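Test the hands before you test the gripper

Most gripper comparisons start in the wrong place. A team buys two or three models, bolts each one to the same arm, runs a pick test and picks the winner on success rate. I did it that way at Butalham for years, and I now think the order should be reversed.

Last January we had to choose between the Hedar two-finger gripper and the Ukus three-finger one. The Hedar won the first round, 16 picks to 9. Valentina Alarcón, who ran the tests, pointed out that we had written the grasps ourselves, and that we had written them with two fingers in mind. The Ukus had been asked to copy its rival.

So we went back and recorded people handling the same sort of parts, with tracked bands on both wrists, before touching the arm again.

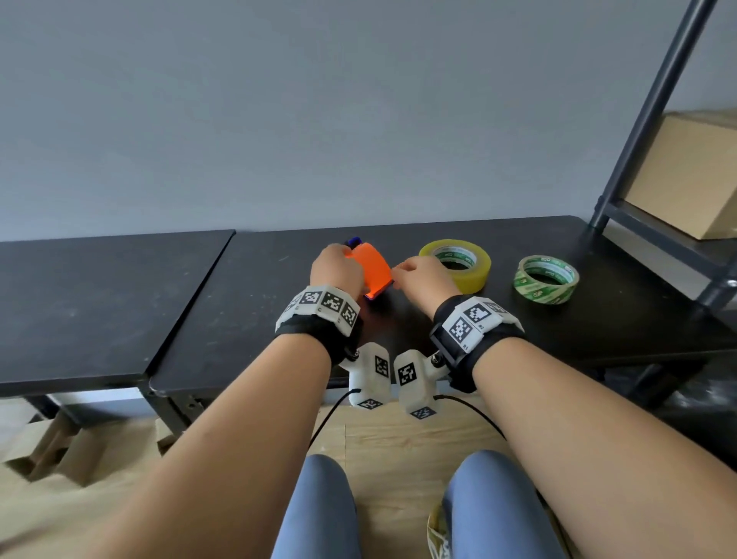

Two-handed handling with marker tags on both wrist bands.

People use the second hand far more than our scripts allowed for. They steady a part, turn it and shift their grip. A single gripper on a single arm has to get that help from somewhere - a fixture, a table edge, a third finger - and a pick test won't tell you which.

Dirceu Fagundes at Ibarra disagrees. He says recording takes 6 days and a pick test takes an afternoon, and he is right about the cost. But we spent five weeks living with a ranking that came from our own scripts. I would pay for the recording first.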